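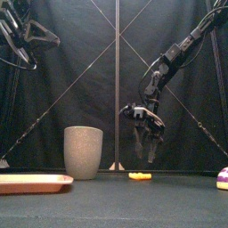
**Zustwood opens revised water meter replacement program to all residential accounts in Grolstead**

GROLSTEAD – Zustwood, the water utility serving Grolstead and the Dollen valley, will begin replacing residential water meters in February under a revised program that covers all 2641 household accounts in the Grolstead service area. The work replaces mechanical meters with ultrasonic units supplied by Šimek and moves every account from quarterly estimated billing to monthly billing on actual readings.

The service area has been divided into 19 replacement zones. Work starts in the zones closest to the Dollen pumping station and moves outward along the supply mains. Zone boundaries follow existing shutoff valves, so a street may be split between two zones where a valve sits mid-block. Customers will receive a written notice with their zone number and a proposed appointment window. A second notice is left at the door on the working day before the visit.

**Scope of work**

Each replacement includes removal of the existing meter, inspection of the inlet and outlet fittings, installation of the new meter and a leak check at normal line pressure. Water to the property is shut off during the exchange. Where the inlet valve does not close fully, the crew will shut off supply at the curb and replace the valve during the same visit. The utility pays for the meter, the fittings on either side of it and any valve replaced on the supply side. Piping on the customer side stays the responsibility of the property owner.

An adult must be present if the meter is indoors. Meters in outdoor pits can be exchanged without an appointment, provided the pit cover is clear. Customers are asked to move stored items away from indoor meters and to leave enough room for a technician to work with two wrenches.

After the exchange, customers should run a cold tap – preferably a bathtub or utility sink without an aerator screen – until the water runs clear and free of air.

**Meter readings and data**

The new meters have no moving parts in the flow path. They record volume at hourly intervals and send one reading per day to the utility by radio. The final reading of the old meter is written on a card left with the customer, and a copy is kept with the account record. Customers who dispute the final reading may ask for the old meter to be bench tested. Removed meters are held until the second monthly bill has been issued, and are then sent for metal recovery.

**Changes to billing**

Rates per unit of volume do not change under this program. Monthly bills will show usage in gallons, with a comparison to the previous month. Accounts that were underestimated in earlier quarters may receive a catch-up charge. Catch-up charges of 500 gallons or less will be waived. Larger balances can be spread over several bills at no added cost, and any overestimated usage will be credited in full on the first monthly bill.

A leak notice will be sent by mail or email when a meter records continuous flow and total usage passes 1000 gallons above the normal level for that account. The notice does not replace regular checks of toilets, water heaters and outdoor taps by the customer.

**Appointments and contact**

Appointments can be changed through the customer account page or at the Zustwood service counter in Grolstead, which opens at 8 a.m. on working days. Large-print notices are available at the counter on request. Commercial accounts and properties with combined fire and domestic lines are outside the current program and will be contacted separately.

Media inquiries: Zustwood Communications Office, Grolstead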